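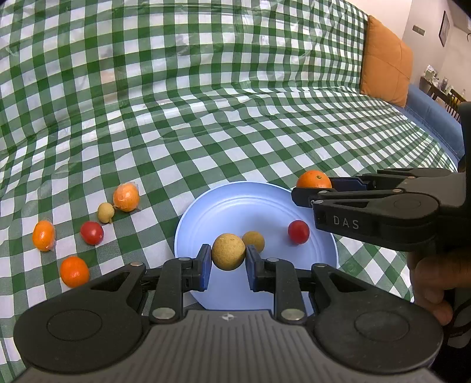

What goes on the fruit plate

I like having fruit out when people come over, and for years I did it badly. I'd buy a huge bag of something on the way home, dump it in the mixing bowl and watch everybody eat cake instead. Then my neighbor Chaiwat Kaewkla, who sells fruit at the Thursday market in Skitosville, took pity on me and showed me how he puts out a plate for his own family. I've been copying him ever since (he knows, he's fine with it).

His main idea is that everything should be small and easy to pick up with your fingers. So:

Longans. Get them off the stem before you start. The skin should be tan and a little rough, and the fruit should feel firm when you roll it. Give them a rinse and dry them well.

Small citrus. Mandarins, clementines, whatever is cheap and heavy for its size. I like a mix of sizes!

Cherry tomatoes. Yes, on a fruit plate. The red wakes everything up, and kids who won't touch a salad will eat a whole handful.

Something yellow-green if you can find it. I take whatever small fruit Chaiwat has too much of that week.

Cover the table first

I use a plastic-coated checkered cloth, green and white. Mine came from Phuthong, the little housewares store in Fliststead, and it was 677 of the local money, which felt like a lot at the time. It has been wiped down after more birthday parties than I want to think about and it still looks good. Cut it longer than the table. I run mine up behind the table as a backdrop too, and let the extra go over the sofa on the side where the little ones sit — orange juice and upholstery do not get along.

A few creases are going to stay no matter what. You can lay the cloth in the sun for an hour before you put it on, and that softens the worst ones. Please don't iron it. I did that to my first one and had to buy another iron.

Filling the plate

1. Start with a plain plate with a raised rim. Mine is light blue, and the rim matters more than the color, because longans roll. A flat cake plate is hopeless for this.

2. Put the biggest piece down first, toward the far side of the plate. For me that's usually an orange.

3. Work toward yourself with the smaller things, and keep the colors apart. If there's an orange at the back, the tomato goes to the right and closer to you.
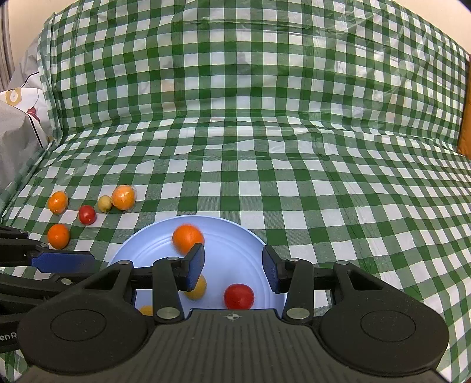 4. Stop before it looks full. I used to pile it up and then the whole thing slid when someone reached in. Leave the extras next to the plate, right on the cloth, and move them over when there's room. I keep the ones in clear wrapping on the side with the extras too, and unwrap them only when somebody wants one.

5. Put out a second little dish for peels and longan seeds. My guests will otherwise hide them under the napkins!

Leftovers go back in the fridge, except the tomatoes, which stay on the counter at my house and get chopped into eggs the next morning. For the cloth, a damp rag with a drop of dish soap is plenty. Roll it up around a cardboard tube when it's dry so you don't get those fold lines — I use the tube from a roll of wrapping paper, taped at one end where it split.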